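Prestalach grasping study: your questions

I get a lot of the same emails about this work, so I've put my answers on one page. Last updated September 5, 2022.

What is Prestalach?
It's our method for teaching an arm to pick up soft, floppy things by showing it a few good grasps instead of thousands of bad ones. Play food on a white table, mostly!

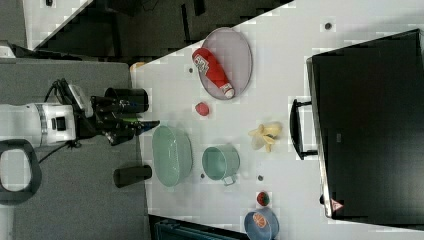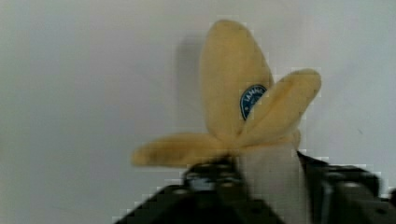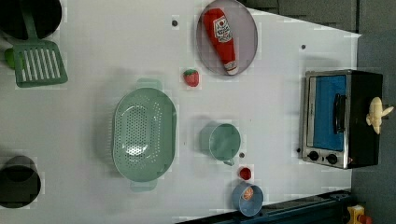 How many demos does it need?
We trained on 300 grasps over 9 objects. I tried going lower and the squishy stuff fell apart fast (the hard plastic was fine, annoyingly).

Does it beat your older method, Nullport?
On soft toys, yes, by a lot. On rigid ones they tie, and Nullport is quicker to train, so I still use it for those.

Why do you need a wrist camera?
The overhead view loses track of a floppy edge once the fingers get close. I ran it without the wrist view for 3 days and went back.

Will it work on my robot?
Maybe? We've run it on 6 setups at the Prundholm lab, but they all have two-finger grippers. I haven't tried suction, and I'd love to hear from anyone who has.

Can I get the code?
Yep, it's in the Keskin package. Read the setup notes first, especially the part on calibration.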